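Open house at the Stellarum lab — anyone else go?

gearbox_gran
Finally got myself over to the Stellarum open house in November, after missing it the last two years running, and I've been wanting to tell somebody about it who won't glaze over (sorry, husband). They had 3 stations going. I spent nearly all my time at the tabletop arm with the wooden blocks, which Bo-ram Oh was running, and she was so patient with my questions that I went back around for a second turn! The sign-in sheet was up to 212 names when I left.

Pete_in_Ostine
Glad you had fun, but I thought the block station was the weak one. It's an arm pushing toy blocks around a board. My nephew and I watched for 5 minutes and wandered off to the Staso cart, where at least something drove across the room.

gearbox_gran
Oh, I have to stick up for it a little. Bo-ram explained that the tool is just a rod, no fingers, so everything has to be done by nudging. Try moving a triangle where you want it with one end of a broom handle and then come tell me it's easy — I did try, on the kitchen floor, and the dog was no help.

k_bae_shop
Kyung-tae Bae here, I helped set up that table. Pete's not wrong that it's slow. We keep the speed down on open days with so many little hands close by, and I'd rather hear "boring" than the other thing. Gun-woo Shin wants to run it faster next time and he and I have been going back and forth on it all week.

Pete_in_Ostine
Fair enough, and thanks for answering. I'd vote with Gun-woo. What's the board, by the way? Looked too nice for that job.

k_bae_shop
Maple, bolted down to the blue pegboard. I wanted something plainer myself, as the grain is pretty lively, but A-yeong Ji had the piece and it's nice and flat, so I lost that argument.

gearbox_gran
I took one at the table, with the rod right by the blue triangle and most of the others still bunched up on the far side.
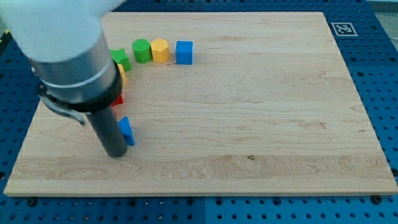
Re: Parking and next visit

savvas_b
Splitting this off for those asking. The Baek Street lot filled early, so use the one behind the bakery and walk over. They told me they're planning for 300 people next time. I'd go at opening if you want a turn without a line.

gearbox_gran
Thank you Savvas! I'll be there at opening with my sister, and Pete, you're welcome to stand with us and grumble.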